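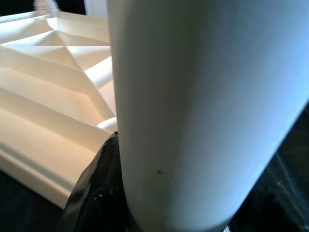
Can a robot do ordinary household or shop-floor chores yet?

A few of them, in a fixed spot, with the same objects every time and a person close enough to reset things. Folding towels, moving parts between trays, and loading a rack are all within reach on those terms. Doing a whole room unattended is still out of range for anything you can buy.

Shop Automation > Arms and end effectors > General

benchvise_ohio
Starting a thread for this so it stops taking over the conveyor one. We run a small shop, mostly tube frames and fabric covers, and I've been asked to say whether two arms could take over any of the bench work: laying out sheet, holding tube while a cover goes on, bagging, putting scrap where it belongs. My position is that holding is solved and everything else is a demo. Tell me where I'm wrong.

torque_spec
Holding is only solved if you know where the thing is. White tube against a white panel is about as bad as it gets for depth. We get holes in the point cloud along the whole length of the tube and the planner treats the holes as free space.

Lejla Perić
I disagree with the premise. I ran a trial at Nudard on sorting and bagging, 1161 attempts on a fixed list of parts. Rigid parts were fine. The failures were nearly all at the bag. So it isn't "holding works, the rest is a demo." Picking, placing, and simple insertion work. Anything that changes shape when you touch it is where the hours go.

benchvise_ohio
What counted as an attempt? If somebody reset the bag between tries I wouldn't call that bagging.

Lejla Perić
Somebody reset the bag. It was logged as an intervention, and the intervention count was in the report. You can subtract it yourself.

k_ostrander
That's the number that should be in every one of these reports and usually isn't. A dishwasher with a person standing next to it is still a dishwasher because the person can leave. 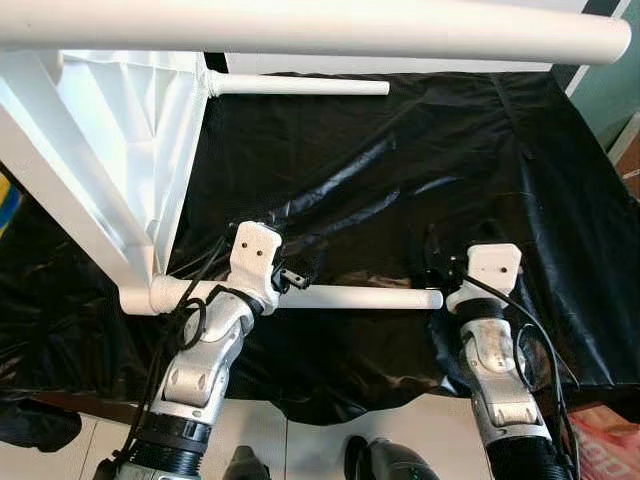 Two arms at the long rod, black sheet underneath.

torque_spec
Look at the black plastic there. Glossy, wrinkled, long streaks of reflection. Every one of those streaks moves when the camera moves, so a wrist camera gets a different surface each time the arm shifts. I'd put down a matte gray mat before I touched a line of code.

benchvise_ohio
The customer's parts scratch on a mat. Sheet stays.

torque_spec
Then cross-polarize the lights. Film on the lamp, filter on the lens. You lose a good bit of light but the streaks mostly go away.

mudroom_dan
Home user perspective. I have one arm on a cart in the laundry room, Sketadlow kit, secondhand. It moves clothes from the hamper to the washer. It takes 13 minutes for a load I can move in one. I keep it because I have a bad shoulder and I don't care how long it takes. You shop people always argue cycle time and for a house it hardly matters. What matters is whether it drops a sock behind the machine and stops.

k_ostrander
Does it?

mudroom_dan
Yes. Behind the machine, in front of the machine, on top of the arm once.

Lejla Perić
mudroom_dan is describing the use I'd defend. Slow, one task, failure costs nothing. The trouble starts when a vendor shows that and calls it general.

gantry_phil
Going to push back on all of you. Cable routing is a bigger problem than perception and it never gets a thread. Look at the left arm in the second picture: cables looped down the side, coiled loose by the middle joint. On a bench with a tube frame standing on it, a loose loop will find a rod end sooner or later. We lost three days at Dimitrov to a connector that backed out a little whenever the elbow passed a certain angle. It presented as a vision fault.

torque_spec
Loose coil at a joint is normal. You need slack for the full range. Sleeve it and clip it at both ends.

gantry_phil
I know what slack is for. I'm saying it should be measured at full extension and clipped, and on most setups I visit it's whatever was left over after plugging in.

ro_halvorsen
Question about the end mounts, the white printed ones. What are people printing those in? Ours in PLA crept at the screw holes after a summer in an uncooled shop. Noticed it in August when the gripper started landing low.

gantry_phil
Nylon with carbon fill, heat-set inserts, torque it once and leave it alone. Or machine it from aluminum and stop thinking about it. The Nunden bracket pattern fits most small arms if you slot one hole.

ro_halvorsen
Slotting a hole on the part that sets my tool offset seems like a bad trade.

gantry_phil
Pin it after you align it.

benchvise_ohio
Back to the actual question. Here is what I'm going to write up unless someone objects:
Holding tube while a person fits the cover: yes, with force limits set low.
Moving rigid trays and capped pipe: yes, fixed positions.
Spreading and smoothing sheet: no.
Pulling fabric taut over a frame: no.

Lejla Perić
Objection to the third. Spreading sheet with two arms and a pinch on each corner is doable. Smoothing isn't. Split the line.

k_ostrander
Objection to the first. If a person is fitting the cover you have a person in the cell, and your safety assessment costs more than four sawhorses and a strap.

benchvise_ohio
Split the third, fine. The first stays. The strap marks the paint.

torque_spec
So pad the strap — and quote that next to the arms so whoever reads it can compare.

mudroom_dan
Has anyone got a spare wrist cable for the older Sketadlow? Mine is the short one with the right-angle plug.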